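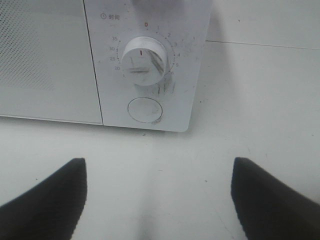
Issue 50, page 4

Let the club keep the microwave

The Cindlow robotics club has spent this term on one kitchen task, and some parents think it is a poor use of a term. They would like a project that looks better on open evening. I think the club has chosen well and should be left to finish.

A microwave with a round timer knob is harder than it sounds. The knob has to be gripped squarely and turned by the right amount. The scale doesn't help, as the first few minutes are marked one by one and the numbers further round go up in fives. A pupil who wants two minutes has to work out an angle, and a small error matters more at that end of the dial. The push button is a separate problem, because it sits flush with the panel and gives two fingers nothing to hold.

The other proposal is to enter the Plament contest in October with a bought kit. The kit drives round a mat and picks up blocks. It is reliable, and most of the thinking has been done before the box is opened. Pupils would come home with a certificate and little idea of why the thing worked.

I don't object to contests. I object to dropping a job half done for the sake of one. The marks on that panel don't bother me either, and a school that wants its equipment spotless should not run a workshop.

The governors will discuss the club's budget on February 20, 2019. I hope they pay for the rest of the year.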